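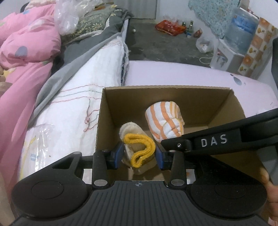
Knitted bundle inside the box

Pandlow Music Board > Bands and Records > Vulgate: one last record?

tapehiss_marn
Saturday, December 24, 2022
So the Vulgate mailing list woke up after nine years. One email, no greeting, saying a fourth album is "finished in all the ways that matter" and will come out in March on Prandero. Limited to 258 copies on vinyl. Anyone else get it? I'd like to be pleased but I've been here before.

oldkettle
Got it. Don't believe a word. They said the third one was finished too, and then we waited two years and got six songs and a remix.

fennimore
The remix was good though.

oldkettle
The remix was the same song with the drums taken off.

Sally B.
Does anybody know who's in the band now? Borghild Halvorsen wrote everything worth hearing and she left after the Whitelaw shows. If she isn't on it then it's just the bass player and a name.

tapehiss_marn
The email doesn't say. It's signed "V." which could be anyone.

fennimore
I think you're all being hard on them. People stop making music, they get jobs, they move house, then they want to do it again. I was at the second Whitelaw night and it was the best gig I've been to. I'll be ordering one.

oldkettle
I was there as well. They played 14 songs, four of them twice, and she had her back to us for most of it. Good sound, I'll give you that.

fennimore
Three of them twice. The other was a different version.

drumstool
What bothers me is Prandero. I paid them up front for a reissue and it took 200 days and four emails to get it. Sleeve was creased when it came. I'm not saying they're crooks, I'm saying wait until a shop has it.

Sally B.
With 258 copies there won't be any in a shop.

drumstool
Then I'll do without. A number like that is there to make you panic.

fennimore
Or it's what they could afford to press?

drumstool
Could be. I'd still want to hear one song first. Has anyone heard one song?

tapehiss_marn
No. There's a link in the email but it goes to the old tour page.

oldkettle
Well then.

Sally B.
I've written to the address on the email asking if Borghild is on it. Will post if I get an answer.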